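Gears, Pegs and the White Sheet
Bench gallery, Rosser Street Workshop, Mata

Welcome to the bench page, and thanks for wandering over from the main site. Quite a few of you wrote in after the November open night wanting to know more about the way we lay out small parts before putting them together, and I promised I'd put something up, then promised again, and then it was winter. So, with a cuppa beside me and the heater going, I've finally sat down to do it properly. Most of what I know about this I picked up from Ettore Mazza, who ran the bench for years before me and who could find a dropped pin on a patterned carpet, and whatever I've got muddled is my own doing.

The business of laying out is a humble one. You have a gear, a few pegs, perhaps a fixture or two that they sit in, and before any of it goes together you want to see it all spread out flat with a bit of air around each piece. I used to skip this. I'd tip the lot out of the tin into my palm and go from there, and I lost more pegs that way than I care to remember (there's a gap behind the skirting board that must be half full of them by now). These days I put down a mat, a sheet on top of the mat, and the parts on top of the sheet, and I'm a much calmer person for it.

The mat comes first. We like a black one with some texture to it, because a smooth benchtop lets everything skate about, and a sheet laid straight on varnish will be on the floor the minute you lean across it. Ours came from Felter, bought as an offcut, and it has been trimmed so many times that it no longer has a straight side. Any small raised pattern will do the trick, diamonds or dots or ribs, whatever the shop has left on the roll. Give it a shake outside now and then, as swarf gets down into the pattern and stays there.

On goes the sheet, and it should be white. I know the cream ones look nicer! But dark little parts on plain white are the easiest thing in the world to see, even for those of us who've left our glasses in the car. Set it upright in front of you, short side near your tummy, and you'll find you can reach the top of it without your sleeve trailing over the bottom. Sleeves are a terrible menace.
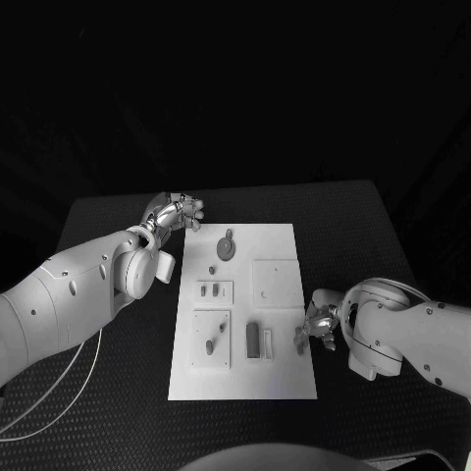

I start with the gear, always, and I put it up near the top in the middle. It's the biggest thing and it's what all the rest has to agree with, so it may as well have the good seat. Ettore did it the other way about, pegs first and the gear last of all, and we had many a friendly argument over it while the kettle boiled. His reasoning was that you want the fiddly pieces accounted for while your eyes are fresh. Mine is that I like to see where I'm headed. Try both and see which suits you.

Then the pegs. A peg is a simple thing and a surprisingly slippery one, and it will roll if you give it half a chance, so I lay each one down gently and wait a moment before letting go. The spare stays out on the sheet by itself, with clear space all round it, where I can get my fingertips on both sides without nudging its neighbours. If you've got big hands like my brother-in-law you'll want even more room than that. He leaves a good thumb's width and then grumbles it should have been two.

A word about fit. The Orklow sets we use for practice have pegs that are meant to go in by hand, with no tapping and certainly no hammer, and if one won't go it's nearly always leaning. Take it out, have a look, start it again dead upright and let it find its own way down. I had a new member last year who tried the same peg 17 times in an evening and was ready to throw the whole kit in the creek, and then in it went, sweet as you like, and she laughed so loudly they came in from the pottery room to see what the fuss was. We've still got that peg, with a dab of red nail polish on the end. She's our fastest now.

Teeth want looking at too, while the gear is lying flat and before anything is covered up. Turn it a little at a time and check the whole way round for burrs or a bit of fluff. I use an old soft toothbrush, dry, and I keep it in the drawer with a label on it after an unfortunate mix-up at the holiday house.

People always ask about light. We've tried all sorts, and what I like best is a good lamp over the bench and the rest of the room left fairly dim. Your eye settles on the sheet and stays there. It does mean you bump your shins on the way to the sink. Keep the lamp high enough that your hands don't throw a great shadow over the very piece you're after, and if you work with someone on the other side of the bench, sort out between you who is reaching for what before you both go for the same peg.

Packing up is the part everybody rushes. Lift the sheet by its two long sides so it makes a sort of gutter, and let the parts run down into the tin in one go. Ettore could do it without a single one going astray, and I manage it most nights. Then a last look over the mat with the lamp pulled down low, which is how we found a brass washer that had been missing since the move.

For those who'd like to come along, the bench is open to members and friends on the second floor at Rosser Street, up the side stairs. There are 11 seats and they do fill, so ring ahead if you're driving in from out of town. Practice kits are there to be borrowed, and a coin in the jar towards tea and biscuits is always appreciated. Bring an apron if you have a favourite, and please don't bring your own glue, we had quite enough of that at Easter.

I'll put more up when I've been through the rest of the box. If you have questions about mats, sheets or stubborn pegs, leave a note in the book by the door and I'll get back to you, though I'm a bit slow when the garden needs me.

Back to workshop galleries
Next gallery: the lathe corner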